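Handheld gripper or remote arm for teaching laundry folding?

gillidari_fan
Started on this in May. I've got 1,445 demos of shirt folding, all done by driving the arm remotely with a Stetier leader rig, and the policy still fumbles corners. Is it worth switching to a handheld gripper and starting over?

pressfoot
Yes. I did remote for months and my hands never felt what the cloth was doing. With the handheld I get a fold done in about 17 seconds.

hellwig_owner
Disagree. Fast demos are great until your real arm can't reach the pose your wrist just did. With remote, every demo is something the robot can do, because the robot did it!

pressfoot
So filter out the bad ones? I toss anything the Nelavach planner can't replay and I still come out ahead.

hellwig_owner
And how much do you toss? I bet it's a lot. Also you get sloppy, everybody does, you start twisting your arm like a human folding laundry.

gillidari_fan
OK but my question is mostly about corners. Do you grab the hem or the tip?

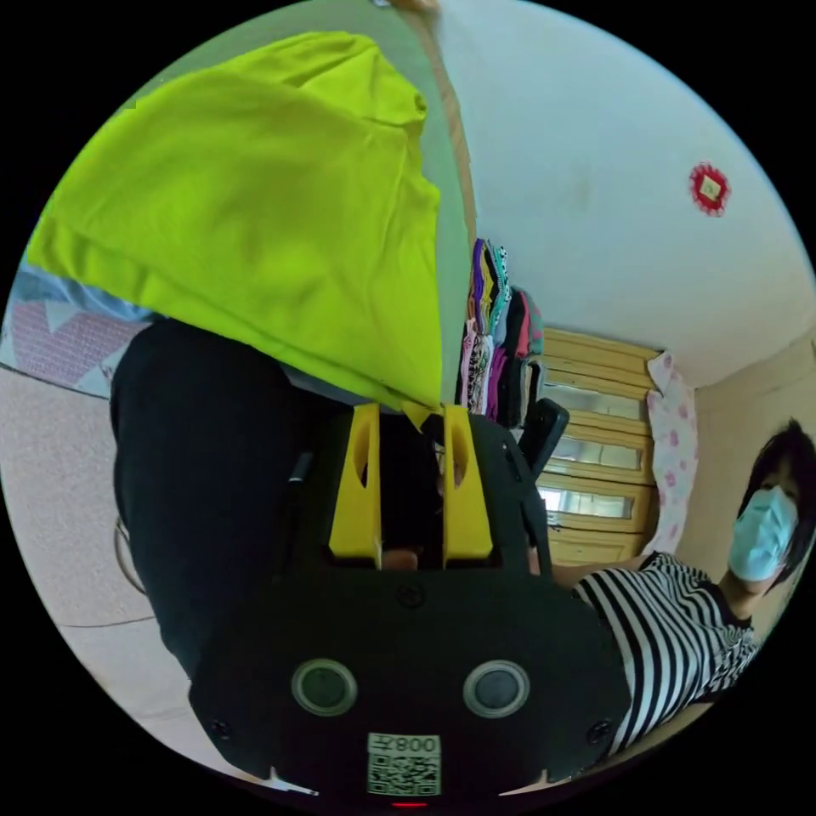

pressfoot
Corners were my worst habit too, and what helped was slowing way down before closing. I want the tip hanging right between the two fingers, like it is with that neon yellow-green piece, and only then do I squeeze. If you pinch the hem farther along you have to regrab, and the policy learns the regrab (ask me how I know).

hellwig_owner
Fine, that's a nice approach. I'd still do it remotely.

gillidari_fan
Might try two operators, one on each method, and compare. Does the handheld need recalibrating if I swap fingers?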